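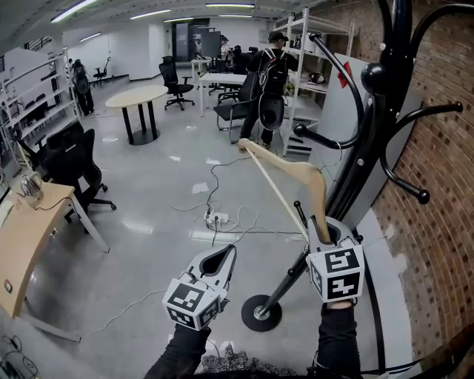
계절 의류 보관 기록: 겨울옷을 정리하며

본 블로그에서는 주거 생활과 관련한 사항을 부정기적으로 기록하고 있습니다. 이번 글에서는 지난 2월부터 진행한 겨울 의류의 정리와 보관 과정을 다루고자 합니다. 전문적인 지침으로 작성한 글은 아니며, 한 가정에서 적용한 기준과 그 결과를 남기는 데 목적을 둡니다.

1. 정리에 착수한 경위

현재 거주하는 집은 붙박이장이 한 칸뿐이며, 별도의 창고가 없습니다. 이사 당시 Rormont에서 구입한 이동식 옷장을 추가로 두었으나, 겨울 외투가 들어가면 다른 옷을 걸 자리가 거의 남지 않았습니다. 외투의 어깨가 서로 눌려 형태가 틀어지는 일이 반복되었고, 지난겨울에는 모직 코트 한 벌의 소매에서 좀먹은 자국이 발견되었습니다. 수선을 의뢰하였으나 원단과 같은 색의 실을 구하기 어렵다는 답변을 받았습니다. 해당 코트는 현재 집 앞에 나갈 때에만 착용하고 있습니다.

이에 따라 옷의 수량을 줄이고, 남은 옷은 소재별로 구분하여 보관하기로 하였습니다. 작업은 2월 중순에 시작하였으며 주로 저녁 시간을 이용하였습니다. 한 번에 모두 꺼내어 정리하는 방법도 검토하였으나, 방이 좁아 서랍 한 칸씩 진행하였습니다.

2. 분류 기준

분류는 착용 여부를 우선으로 하였습니다. 두 번의 겨울 동안 한 번도 입지 않은 옷은 처분 대상에 포함하였습니다. 다만 경조사용 정장과 등산용 방한복은 착용 빈도가 낮더라도 대체하기 어려워 예외로 두었습니다. 선물로 받은 옷에 대해서는 일률적인 기준을 적용하지 못하였으며, 이 부분은 다음 정리 때 다시 검토할 예정입니다.

처분 대상으로 분류된 의류는 모두 22벌이었습니다. 이 가운데 상태가 양호한 것은 세탁 후 동네 의류 나눔 행사에 전달하였고, 보풀이 심하거나 안감이 해진 것은 수거함에 배출하였습니다. 단추가 떨어진 카디건 한 벌은 처분 직전에 다시 꺼내어 단추를 달았습니다. 애초의 기준에는 어긋나는 결정이었으나 이번 봄에 가장 자주 입은 옷이 되었습니다.

3. 세탁과 건조

보관에 앞서 모든 의류를 세탁하였습니다. 육안으로 깨끗해 보이는 옷도 목둘레와 소맷부리에는 피지와 땀이 남아 있을 수 있으며, 이를 그대로 두면 여름을 지나는 동안 누렇게 변색되기 쉽습니다. 니트류는 중성세제를 푼 미지근한 물에서 손세탁하였고, 수건으로 눌러 물기를 제거한 뒤 건조대에 펼쳐 말렸습니다. 모직 코트는 Masson 세탁소에 맡겼습니다.

세탁소에서 찾아온 옷의 비닐은 당일에 벗겼습니다. 과거에는 먼지를 막는 용도로 씌워 두었으나 장마철에 비닐 안쪽으로 습기가 맺힌 일이 있었습니다. 벗긴 옷은 창문을 열어 둔 방에 하루 동안 걸어 두었다가 부직포 덮개를 씌웠습니다.

4. 옷걸이의 교체

가장 오래 미루어 온 작업은 옷걸이의 교체였습니다. 그동안 세탁소에서 딸려 온 철제 옷걸이를 계속 사용해 왔는데, 가늘고 쉽게 휘어 무거운 외투에는 적합하지 않았습니다. 어깨 부분에 뿔처럼 솟은 자국이 생기면 다림질을 하여도 쉽게 펴지지 않습니다.

외투용으로는 어깨선이 곡선으로 처리된 나무 옷걸이 7개를 새로 구입하였습니다. Flimon 매장의 제품이며 개당 가격은 1,798원이었습니다. 하단에 가로대가 있어 정장 바지를 함께 걸 수 있다는 점도 고려하였습니다. 기존 철제 옷걸이는 고무줄로 묶어 세탁소에 반납하였습니다.

구입 전에는 옷걸이의 폭과 옷의 어깨너비를 비교하는 과정이 필요합니다. 폭이 지나치게 넓으면 소매 윗부분이 늘어나고, 좁으면 어깨 끝이 처집니다. 본인은 가장 자주 입는 코트를 기준으로 줄자로 측정한 뒤 매장을 방문하였습니다. 니트류는 옷걸이에 걸지 않고 접어서 보관하고 있습니다.

5. 보관 장소와 방습

접은 니트와 목도리는 Priso 수납함에 넣어 붙박이장 상단에 두었습니다. 무거운 것을 아래에, 가벼운 것을 위에 놓았으며 수납함의 용량을 끝까지 채우지는 않았습니다. 방습제는 300그램 용량의 제품을 옷장 바닥에 하나씩 배치하였습니다. 방충제는 옷감에 직접 닿지 않도록 상단에 두었고, 서로 다른 성분의 제품을 한 공간에 섞어 쓰지 않았습니다.

패딩은 압축팩에 넣지 않았습니다. 공간은 절약되지만 충전재가 눌린 채로 여러 달을 지나면 복원이 더딘 경우가 있습니다. 현재는 느슨하게 접어 면 보자기에 싸 둔 상태입니다. 보자기는 본래 이불을 싸던 것으로, 한쪽 모서리가 조금 해져 있으나 사용에는 지장이 없습니다.

6. 점검 계획

장마가 시작되기 전에 옷장 문을 열어 환기하고 방습제의 상태를 확인할 계획입니다. 소매에 손상이 있었던 코트 주변은 별도로 살펴볼 예정입니다. 여름 의류의 수납에 관한 내용은 아직 정리가 끝나지 않아 이번 글에 포함하지 않았습니다. 수납함 외부에 붙일 품목표의 양식도 작성 중이며, 완성되는 대로 본 블로그에 게시하겠습니다.

6월 5일 화요일 작성
분류: 생활 기록, 의류 관리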